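The Table by the White Wall

In many homes in Plinenbridge, the kitchen drawers are full of things that have no place. Lids, cups, small bottles, a jar from last year. We open the drawer, we push everything to one side, and we close it again. In February I decided to do it differently, and I gave myself 40 minutes each Saturday for one shelf or one drawer only.

The method is simple and it needs very little. You take two bins of different colors and one wide tray, and you put them in a row on a clean table. One bin is for the things which stay in the kitchen. The other is for the things which go to another room. The tray is for everything you cannot decide yet, so it should be the biggest.

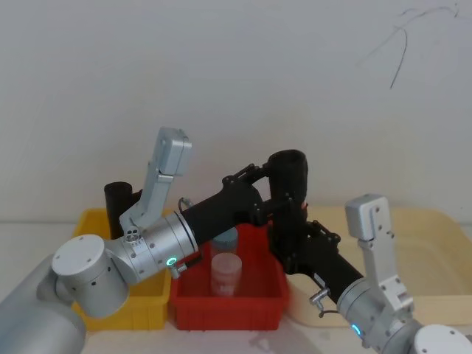

Yellow bin, red bin and a wide beige tray in a row, with two containers already in the red one.

I like bins with low walls, because a tall cup is still easy to see inside. Strong colors also help when you are tired. In the Lundgren shop on Brekeck Street a plain bin costs 2 dollars, and I have never needed a more expensive one.

Please do not fill the tray to the top. When it is full, stop and decide about each thing before you open the next drawer. My first tray had 29 pieces in it, most of them lids, and I needed the whole evening to find their partners.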